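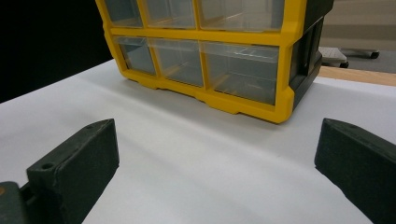

Gamage Opens a Small-Parts Sorting Room in Stitel, and Everyone With a Junk Drawer Is Invited

STITEL – If you have ever turned out a whole kitchen drawer looking for one little screw, the folks at Gamage would love to have you over this September. The home storage store is opening a sorting room at its Sisitz Street shop, with long tables, good light and plenty of parts organizers to try, including the yellow-and-black kind with clear drawers that so many of our customers ask for by color.

Bring your jars, your coffee cans and that shoebox from the garage (we all have one!), and take a seat for as long as you like. Sessions run 90 minutes and are free, with room for 15 people at a time. Our staff will help you decide what goes in the wide drawers and what belongs in the narrow ones, and they have strong feelings about picture hooks.

The room grew out of a spring tidying drive with the Zirkent neighborhood workshop, where families dropped off 1,177 pounds of mixed hardware – hinges, washers, cup hooks and a great many wall anchors – to be sorted and shared out again.

Labels and markers are provided. Children ages 7 and up are welcome with a grown-up. Doors open at 10 a.m., and places can be reserved at the Gamage front counter.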